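5 August 2026
Capitalization rule test, Lorkier against our own coding

Picked this up again after leaving it in March. Lorkier's claim is that its classifier reads a purchase invoice line and decides whether it belongs in fixed assets or goes straight to expense, and that it gets better the more you let it see. I don't believe the second part and I only half believe the first. Still, Deisy Paucar wants an answer before the next quarter closes, so I ran it.

Test set: 223 invoice lines from the Mutotero books, all of them already coded by hand and all of them through review. I stripped the account codes, kept the supplier name, description, quantity, unit price and tax line, and fed them in as a plain export from Gál. The Gál export still puts a stray space at the end of every description. I cleaned those out before loading. Somebody should check whether Lorkier trips on them in real use, as I can't see a client doing the cleanup.

Result, first pass: 32 lines where the tool and our coding disagree. The dashboard calls this "high confidence agreement," which tells me nothing. What matters is where the disagreements sit, and they sit in the expensive lines. Stationery, postage, phone, fuel – all fine. A lookup table on supplier name would have got those right too, and it would have cost nothing a month.

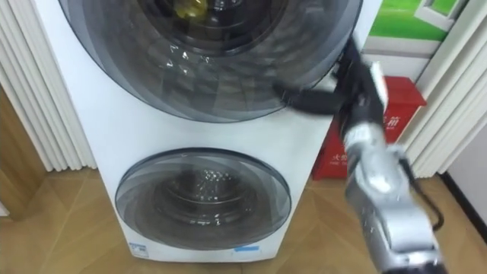
Second pass, same file, same settings. Most of the answers held and a few moved. That bothers me more than the disagreements do. If I code a line to equipment today and to repairs tomorrow with nothing changed, I'd expect to be asked about it. The support page says small variations are normal. Fine for a search engine. Less fine for a depreciation schedule.

Third pass I turned off the "learn from corrections" switch, and the movement stopped. So the switch does something even when nobody has corrected anything. Wrote to support, got an automatic reply.

Things it gets wrong in a way I can describe:

Delivery and installation billed as separate lines. We add them to the cost of the asset. Lorkier sends them to freight and to professional services. It seems to look at each line alone and never at the invoice as a whole. The Jandent invoices are the worst for this, as Jandent puts the item on the first page and everything that goes with it on the second.

Credit notes. It put a partial refund on a machine into other income. No person who had done one month of this work would do that.

Extended warranties. It capitalized one and expensed the next. Same supplier, same wording.
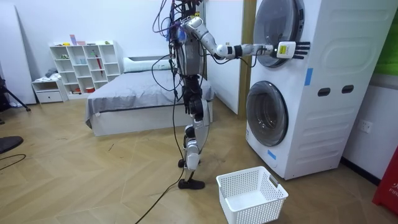

FIXED ASSETS: UNIT OF ACCOUNT

This is where I expected trouble and got it. The tool has one threshold field. You type a dollar amount, and anything under it is expense. It has no place to say what the amount is measured against. Per line? Per item? Per invoice? I tested by splitting one purchase into several lines and it fell below the threshold and vanished from the register. I then joined the lines and it came back. The same purchase, twice, two answers. Anyone who wants to keep things off the balance sheet only has to ask the supplier for a longer invoice.

Deisy says our written policy isn't much better, and she has a point. It says "items of a lasting nature above the threshold" and leaves the rest to whoever is at the desk. I have found three readings of that sentence in our own files, each one reviewed and signed. So some of the disagreements I'm blaming on Lorkier may be ours. Marked those in the sheet with a Q. Did not change any coding.

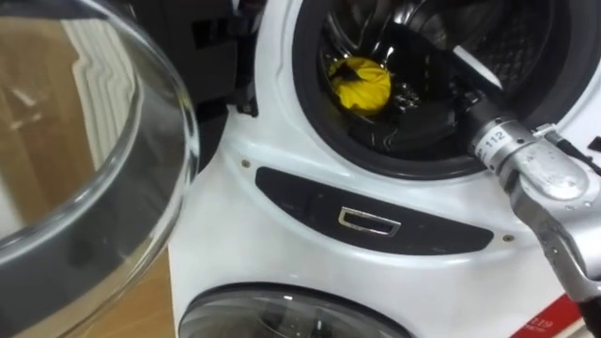
The next thing to settle is the line between the asset and what gets used along with it. Our coding mixes these up whenever they arrive on one bill, and I would like a rule a new person can apply without calling me. A washer is an asset for years. The yellow cloth bunched up in the drum is supplies, and it stays supplies whatever invoice it came in on. The black rubber gasket around the opening is part of the machine on day one, and if it's bought again later as a replacement it goes to repairs. The tool had a gasket as a new asset with its own useful life, which would leave the register full of rubber rings. Draft rule: if it can't do a job without the main item, and the main item was already working, it's a repair. I can think of exceptions already. Motors, for one.

Asked for the reasoning behind the gasket line using the "explain" button. The answer was the invoice description, reworded, with the word "therefore" in it. 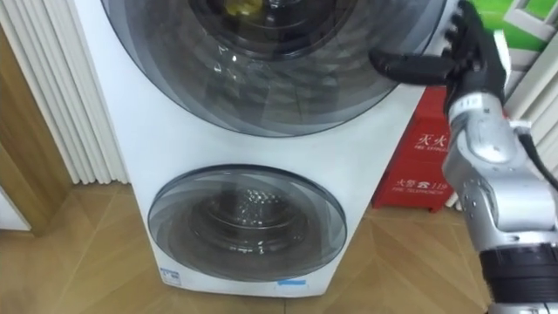 Components are the other open question. The vendor's sales deck makes a lot of automatic splitting, where one purchase becomes several register entries with separate lives. I turned it on for a handful of lines and didn't like it. Take a stacked washer with a big round door on top and a smaller one below, all in one white casing. Is that one asset or two? I say one, if it was bought as one and will be thrown out as one. Deisy says look at whether the drums could fail separately, and whether we'd fix one or scrap the lot. Lorkier said two, and gave the top unit the longer life with no basis I could find. Neither of us would have picked that.

Left splitting off for now.

To do:
– rerun the Q lines after the policy wording is fixed, with learning off
– get a Jandent invoice as a single-page file and see if freight still goes astray
– chase support about the switch
– ask what happens to the register if we stop paying. The contract says "export available" and doesn't name a format

My view as of tonight: usable for the cheap lines, which we already do quickly. Not to be let near the asset register. Deisy has the sheet and is going through the disagreements without looking at my notes first, so we can compare.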